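Collection Diary, Bedroom Station
January, morning and afternoon entries
Kept by Erlinda Ambrosio for the Zemmont garment handling program

The morning block opened at 8:40 with the bed station assigned to cloth tasks. The program requires 300 accepted demonstrations of garment handling on a soft surface before the next training run, and 183 had been accepted when I took over the log. Jonalyn Gatchalian reviewed the task sheet with the operators before the first recording. She reminded them that each demonstration must be performed at an even pace and that both grippers must remain in use until the cloth is released.

The duvet stays on the bed for all work in this block. The policy trained last month performed acceptably on a tabletop and poorly on bedding, and the present set is intended to correct that imbalance. The blue cloth is grasped at opposite sides, one gripper to each, and drawn out across the duvet.

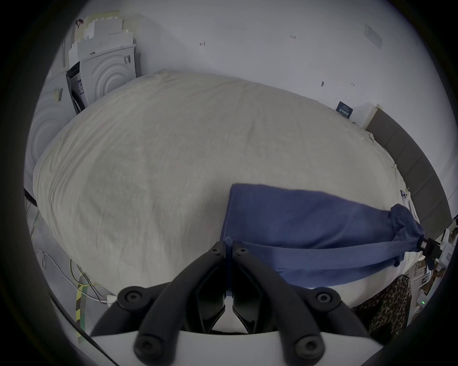

Review of the morning block

Of the demonstrations recorded before lunch, 36 were passed to review. I have asked that those with a slipped grasp be kept in a separate folder under their own label. Ms. Gatchalian would prefer to discard them. My view is that a recovery from a slip has value to the learning system, provided that it is marked as such, and the question has been referred to the Vincze group for a decision. Until an answer is received, both of us will label and neither of us will delete.

The review also found that several operators begin to lift before the second grasp is secure. A line has been added to the task sheet requiring a short pause between the grasp and the lift.

The afternoon was reserved for the t-shirt. Starting positions are to vary from one demonstration to the next, and the garment is not to be smoothed by hand beforehand. A fold near the grasp point is acceptable. 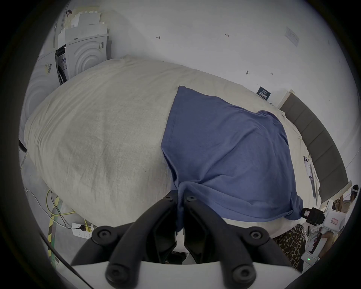

Sleeves continue to take longer than the body of the garment, and the time allowance in the task sheet should be revised to reflect this. Files from both blocks were copied to the Prernovix drive at 5:15 and the transfer was confirmed. The bed station remains assigned to cloth tasks tomorrow, beginning with the towels.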